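Pralley: segmentation and replay tools for hand-held gripper recordings

2024-04-03, by Primo Villa

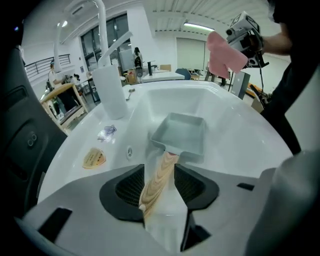
Pralley takes raw recordings from hand-held grippers and turns them into episodes a policy can train on. It reads video, finger width and pose, lines them up on one clock, cuts the stream into episodes, and writes out a single Zarr store. It also has a replay tool that checks whether a trajectory is reachable on a real arm before you spend robot time on it.

It replaces the old Denness scripts. If you still have Denness output on disk, see "Migrating" near the end.

## Install

Python 3.10 or newer. A GPU is only needed for the optional hand mask step.

 git clone the repo
 cd pralley
 pip install -e .
 pralley check

`pralley check` looks for ffmpeg and the calibration files and prints what is missing. If it prints nothing, you are set.

## What goes in

One folder per session. Each folder needs the video from each gripper, the IMU log, and a `session.yaml` that names the task and says which side each gripper is on. Two-gripper sessions are fine. Each side is processed alone and then joined on time.

The sink tasks are the ones we test against most. There are 325 episodes of them in the test set, mostly pans with a handle, picked up or wiped with a cloth. They are hard on the tracker. A white basin on a white counter gives it few corners to hold on to, and most of the useful features come from the far side of the room.

## Steps

1. `pralley sync` lines up the streams. Left and right offsets are solved once per session.
2. `pralley pose` runs visual-inertial tracking. Expect this to be the slow part.
3. `pralley width` reads finger opening from the markers on the fingers. Gaps shorter than 200 ms are filled in. Longer ones are left as NaN.
4. `pralley cut` splits the stream into episodes. It looks for a closed, still gripper followed by an opening. Change this with `--rule` if your task starts some other way.
5. `pralley replay --arm matar` solves inverse kinematics for each episode on the Matar arm and reports joint limit and speed violations.

You can run any step again without running the ones before it. Outputs are keyed on a hash of the config, so changing a threshold in `cut` does not throw away your poses.

## Output fields

- `rgb`: uint8, resized to 224 by 224
- `eef_pos`: meters, in the session frame
- `eef_rot`: axis-angle, radians
- `width`: meters between finger pads
- `valid`: false wherever tracking was lost
- `episode_ends`: index of the last step plus one

The session frame has z up. Its origin is wherever the mapping pass began, so do not compare positions between sessions without an anchor tag.

## Known problems

Long handles. When the fingers close on a handle, the object takes up a large part of the view and moves with the camera. The tracker can read it as static background and drift. Use `--mask-grasped`, which drops features in the center strip while the width is below the closed threshold. On our sink set this brought lost episodes down from 37 to 11.

The other operator. In two-gripper sessions the second gripper and the arm holding it come into view often. The markers on that gripper can be mistaken for your own. Give each gripper its own ID range in `session.yaml`.

Windows and ceiling lights. Auto exposure swings when the camera tilts up. Lock exposure if your camera allows it.

`replay` does not check collisions with the counter or the faucet. It only knows about the arm itself.

## Migrating

`pralley import-denness PATH` converts old stores. Rotations there were quaternions in xyzw order and are converted for you. Finger width was stored in raw ticks, so you need the old calibration file too. Support for this goes away in October.

## License

MIT for the code. The test episodes are for research use.

## Comments

**mirkon_lab:** Does `width` cope with one marker hidden by a cloth? We lose the left one a lot when wiping.

**Primo Villa:** It falls back to the visible marker and assumes the fingers are symmetric. Set `--one-sided ok`. It is off by default.

**tbd_77:** `cut` gave me a single giant episode. My gripper never fully closes on thick handles.

**Primo Villa:** Raise `closed_threshold` to 40 mm and rerun `cut` only.

**tbd_77:** That fixed it, thanks.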